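Folding trial, Gevthorpe laundry

Quick one before the van goes. The gripper arms from Isadetti stay on the folding side til October, 3 of them, day shift only. 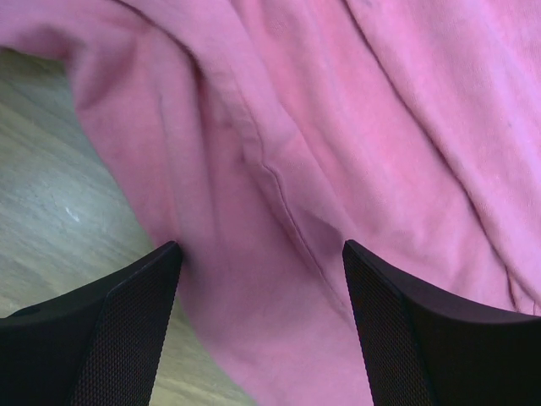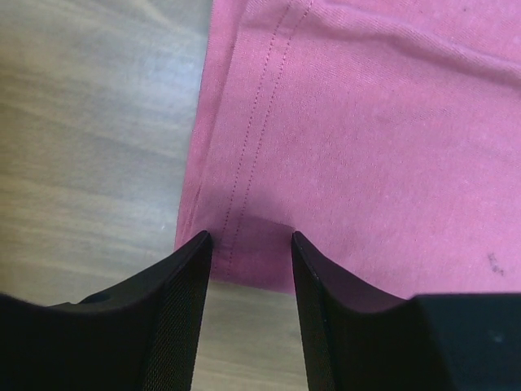 No hours are being cut, we asked twice and got it in writing. Folders move over to checking and bagging, same rate. Training is 50 minutes, sign up by the time clock. Pink stuff like this goes to the arms first, whites stay with us for now. Stiched seams get a hand check befor bagging. Gripes to the box, pls.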